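Arm keeps stopping when it reaches into the back of the bin – cable snag?

Posted in Gratevden Community Help > Arms and Grippers

I have a bin-picking cell that runs fine until it doesn't. The arm takes things out of the front bin and puts them in the one behind it. Anywhere in the open middle, no complaints. Send it toward the back right corner and maybe the wrist turns, maybe it throws a following error on joint 4 and sulks until I reset it. The log has 223 of these since April, which I admit is a number I should have looked at sooner.

I've turned the speed down to 40 percent. It now fails more slowly.

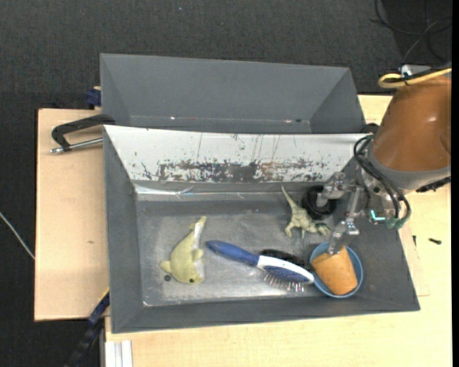 Reaching in from the right, with the cable loop at the wrist.

The cables loop off the left of the collar and come down in front of the wrist. My theory is that they pull tight when it rotates. My boss's theory is that I should buy the Orklow cable kit, at 800 dollars, and stop having theories. Is there a cheaper way to find out who's right?

castillo_cell

Posted by stitendale_maint

Power it down, lock it out, and check your manual for how to release the brakes. Support the arm before you do, as some of them drop like a piano. Then move the wrist slowly by hand through the turn it makes for that corner and watch the loop. If it goes tight or catches on the collar before the end of the turn, you have your answer and it cost you a coffee.

If the cables stay slack the whole way, look at your payload setting. A wrong tool weight will give you the same error, and people change grippers and forget to update it all the time. I have been people.

Also, please don't keep resetting it. If a cable is getting yanked, each reset is another yank, and sooner or later you lose the gripper signal with something in its fingers.

Posted by orbital_toast

had this, zip tie fixed it

Posted by stitendale_maint

A zip tie can also cause it. Leave enough slack for the full turn – and don't cinch it down on the connectors.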